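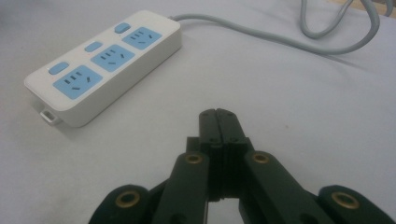 How Our Robot Club Teaches a Gripper to Push a Button
By Johanna Gisler, February

Ok so. You want to know how a robot learns to press a switch. Good question! Kids at the Plerari after-school robot club have been working on it all winter, and I help out there, so I get to write this one up. Fast, though. Club starts again at 4.

First thing. Pressing a button is easy for you. You were a baby once and you poked everything — noses, dog food, the TV remote. Thousands of pokes. By now your finger just knows where to go and how hard to push. A robot hasn't poked anything. It starts with zero.

So how do you give a robot all that practice?

One way is to write rules. Move forward this much. Go down this much. Stop. That works great until somebody bumps the table. Then the button is in a new spot and the robot pokes the air. Poke, poke, nothing. (The club tried this first. Lots of giggling.)

The other way is to show it. That's what the club does now. A kid holds a gripper in their hands, like a big pair of tongs with a camera on it, and does the job. The camera saves a video. Each try is called a demonstration, or a demo. Later the computer looks at all the demos and hunts for patterns. When the button looks like THIS, the hand goes like THAT.

The job this winter is a power strip. You probably have one at home, behind the couch with all the dust. Ours has three blue sockets and a blue switch for each one, on a white case. It's a nice thing to practice on. The switches are small but not too small, and the blue is easy to find against the white.

SAFETY BIT, please read. The club's strip is never pluged in while we practice. Never ever. Benedikt Schwaiger, who runs the club, checks the plug before every round and so does one kid. Do not poke around with power strips at home, not with a robot, not with a fork, not with anything. Ok? Ok.

Now the steps.

Put the strip on the table. Turn it a little so it isn't in the same spot as last time. Hold the gripper back from it. Close the fingers so they make one flat tip, bit like when you press your two pointer fingers together. Move in. Slow down near the end! Press. Lift straight up. Done, next kid.
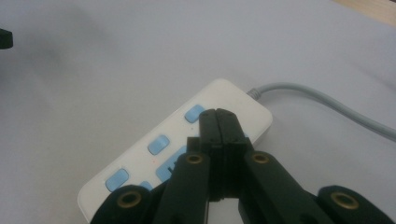 Slowing down is the hard part. Everybody wants to rush. But if you zoom in fast the video gets blurry, and a blurry video is like trying to read a book while somebody shakes it. The computer can't learn much from that. Setsuko Kubo, who is nine, hums while she does it so she keeps the same speed. Her demos are really smooth.

And why turn the strip every time? Think about learning to catch a ball. If your friend always throws it to the exact same place, you only learn that one catch. Then a high one comes and bonk. Same with robots. Lots of different throws, better catcher.

How many demos do you need? More than you'd think. The club made 90 the first month and the robot still missed alot. Now there are 576. Each kid does 20 and then swaps, because arms get tired and tired arms make wobbly videos.

Does it work yet? Kind of. On the last test day the robot arm got 34 presses in a row when the strip was close and straight. Turned sideways, not so good. It likes to stop just short and press the table. So the next batch is all sideways ones.

Some words to know

Gripper: a robot's hand. Ours has two fingers.
Demo: one recorded try.
Linkage: bars joined together so that when one moves, the others move too. Scissors do it sort of. Look for the gold-colored rings on our gripper, those sit where the linkage arms turn.
Data: all the demos together, in one big pile.

Try it yourself, no robot needed. Get kitchen tongs and an old TV remote with the batteries out. Hold the tongs closed and press the number 5. Now turn the remote and do it again. Now close one eye. Harder, right? Ask a grown-up to film your hands and see if you can spot where you slow down.

Got to run, it's almost 4.

Comments (3)

Luzius Imhof: I did it with the tongs and I got the 5 but also the 6. Does that count

Brigitta Wallner: My class read this together. They would like to know if the robot has a name.

Johanna Gisler: Hi Brigitta! They voted for Durivholm. Don't ask me why. And Luzius, half a point.

We use cookies to remember your settings. Accept / Manage choices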